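Warum hat der Roboter den Becher zerdrückt?

Hallo, ich bin Delia! Ich arbeite mit Robotern, und heute erzähle ich euch von einem Fehler, über den wir in der Werkstatt ziemlich lange gegrübelt haben. Unser Roboter heißt Florero und soll irgendwann mal ganz normale Sachen im Haushalt können: eine Flasche hinstellen, einen Becher zur Seite räumen, solche Dinge. Klingt babyleicht, oder? Für euch schon. Für Florero ist das richtig schwer!

Roboter kommen nämlich nicht schlau auf die Welt. Sie müssen üben, und am Anfang machen wir Menschen ihnen alles vor. Dafür nehmen wir Greifer in die Hand, die so ähnlich zupacken wie die Finger vom Roboter. Der Computer merkt sich, wohin der Greifer wandert und wie weit er auf- und zugeht. So ein Vormachen nennen wir eine Übung. Bis zum März hatten wir 1.377 Übungen zusammen (mir taten danach ganz schön die Arme weh). 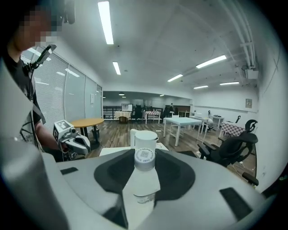 Flasche mit weißem Deckel am Greifer, dahinter der Wasserkocher.

Dann kam der große Tag. Florero sollte zum ersten Mal allein einen Plastikbecher anheben. Mein Kollege Benjamín drückte auf Start, der Arm fuhr los, die Finger gingen zu und – KNACK! Der Becher war platt wie ein Pfannkuchen. Wir haben einen neuen hingestellt. Knack! Nach 15 Bechern hatten wir einen Haufen Plastikmüll und ziemlich lange Gesichter.

Jetzt dürft ihr mal Detektiv spielen. War der Motor kaputt? Nein, den hatte Natalia gleich als Erstes durchgemessen. War die Kamera schmutzig? Auch nicht, der Arm fuhr ja jedes Mal genau zum Becher hin. Der Fehler steckte in den Übungen!

Wir haben sie uns alle noch einmal angeschaut, und dabei fiel Natalia etwas auf: In mehr als 1.079 davon ging es um Flaschen. Eine volle Flasche ist schwer, die muss man ordentlich festhalten, sonst rutscht sie weg. Also hatte Florero gelernt: Greifen heißt fest zudrücken. Dass es auch Sachen gibt, die man ganz zart anfassen muss, wusste er einfach nicht. Das ist so, als hättet ihr immer nur mit Medizinbällen gespielt und dann wirft euch jemand ein rohes Ei zu.

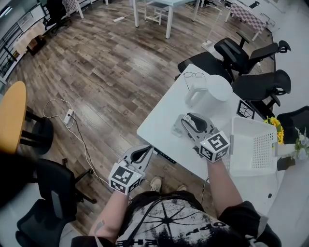
Becher sind gemeine kleine Dinger, wenn man sie mit einem Roboter greifen will. Sie wiegen fast nichts und geben sofort nach. Also haben wir uns noch mal an den Tisch gestellt und das Becherüben extra drangenommen. Schaut mal auf die Finger vom rechten Greifer: Die liegen um einen kleinen durchsichtigen Becher, und der linke Greifer ist offen wie ein V. Die schwarz-weißen Muster auf den Würfeln helfen dem Computer dabei, die Greifer im Raum wiederzufinden. Beim Zudrücken muss man sich echt konzentrieren, ein bisschen zu viel und der Becher kriegt eine Beule!

Und hat es geklappt? Beim nächsten Versuch hat Florero den Becher hochgehoben, ganz ohne Knack. Ich habe so laut gejubelt, dass Mirta aus dem Nebenzimmer angerannt kam. Beim Abstellen ist ihm der Becher dann allerdings umgekippt. Daran arbeiten wir noch.

Eine Sache ist mir noch wichtig, falls ihr mal einen Roboter besuchen dürft. Was einen Becher zerdrückt, kann auch Finger quetschen! Bei uns gelten deshalb 2 Regeln, und die gelten auch für Erwachsene:

Solange der Arm Strom hat, greift niemand zwischen seine Finger.
Eine Person steht immer am roten Notausknopf und macht nichts anderes.

Wenn ihr zu Hause selbst forschen wollt: Nehmt einen leeren Joghurtbecher und hebt ihn mit einer Grillzange hoch, ohne dass er sich verbiegt. Danach probiert ihr mit derselben Zange eine kleine volle Wasserflasche. Merkt ihr, wie eure Hand ganz von allein fester zudrückt? Genau das muss Florero erst noch richtig lernen.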